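Dudcombe fits out and maintains shared desks for small offices, and its desk setup lead has strong views about what belongs on a work surface. We met on 21st March to talk about cables, trays and the near half of the desk.

The first question was where a desk survey begins. "At the outlet," the setup lead said. "I follow each cord from the plug to the device. If a cord has no device at the far end, it goes in a bag with the desk number on it. We keep the bag until October and then it is recycled."

In the last round, Dudcombe surveyed 33 desks across two floors. Of those, 29 had a power strip lying on the work surface. The firm's written standard, known in house as Cetis, allows this, provided the strip sits toward one side and the cords do not cross the area where the hands work.

"People expect us to put the strip under the desk," the lead said. "We do that when the desk is fixed. When laptops come and go, a strip on the floor means someone is on their knees several times a day. A strip on top is ugly and easy to reach. The thing to watch is the slack. A cord that loops over the front edge will catch on a chair arm. I want the loop at the back, with six inches of slack and no more."

Charger blocks are a separate item in the standard. A wide block can cover the socket next to it, so Cetis assigns it the end position. Thin charging cables may run across the surface behind an open laptop, where the lid keeps them away from the keyboard.

We then turned to storage. Dudcombe has tried plastic drawers and a felt organizer sold by Standar, and has gone back to open cardboard trays with partitions.

"Cardboard is light and it can be cut," the lead said. "If a compartment is too narrow, you take out a partition. The back panel should be higher than the front so that flat things can stand up. Cards, notes, a phone. Flat things that lie down get covered by other flat things."

The tray goes in the middle of the near half for a sorting job and moves to the side afterward. The lead admitted that the second step is often skipped. In the Fu building, almost half the trays were still in the middle when the survey team came back.

Asked about personal items, the lead was brief. Trading cards, stickers and labels are outside the standard. "I measure reach and I measure cords. A card in a compartment is using the compartment." 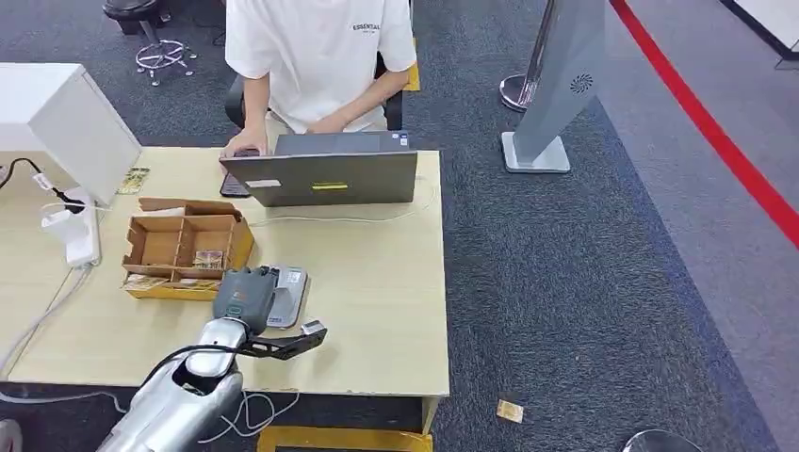
One reader wrote in to say that the six-inch rule had not worked on a sit-stand desk, where the cords pulled tight at full height, and asked whether Cetis has a separate figure for those.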